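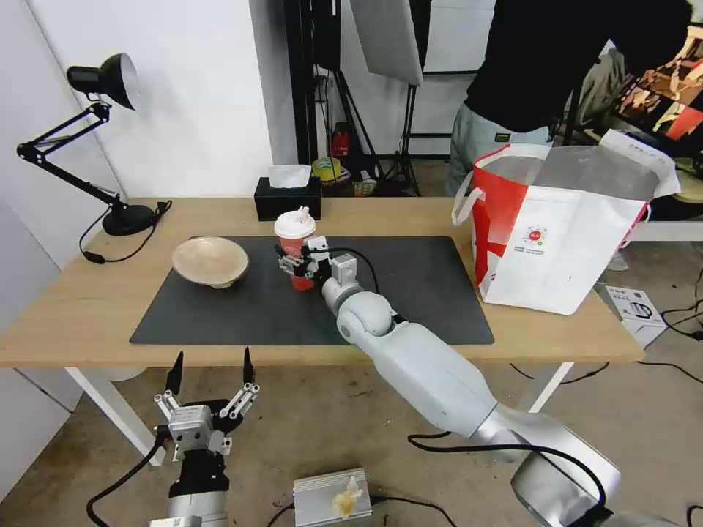
Most of the trouble in teleoperated demonstrations comes from the half second before contact. I have spent the week going back through the cup task on the Tanon rig, and the approach is where the episodes differ from one another. The lift is easy to copy. With the fingers closed around a red paper cup, lid on and upright, the operator has already made the decisions that matter: the height of the grasp, the angle of the wrist, and how hard to squeeze something that buckles. Paper gives very little warning, and the operator has no force feedback on this setup, so the squeeze is judged by eye.

We recorded 33 episodes under the first protocol and kept 16. The rejects were mostly hesitations. An operator who stops to think with the gripper open beside the cup produces a long run of near-identical frames, and the policy learns to stop there too. Trimming the pauses afterwards helped a little – it also left jumps in the joint positions that Diseo, our logging tool, flagged as faults.

The second protocol is stricter. The operator rehearses the reach once without recording, returns both arms to the start pose, then records at one steady speed. Bowl and cup positions come off a printed list, which I keep in a folder labelled Juria for historical reasons. The lamp stays where it is between episodes. I moved it in February and lost a day's worth of data to a change in the shadows.
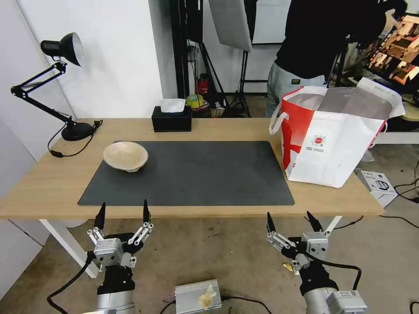
Both grippers open, bowl on the mat.

Still to sort out is the labelling of the end of an episode. Van Wyk's old script marks it when the gripper opens, and I would prefer to mark it when the arm has cleared the object. The difference is small in the log but it changes what the policy does after release. I'll rerun the 16 with the later marker and post the curves.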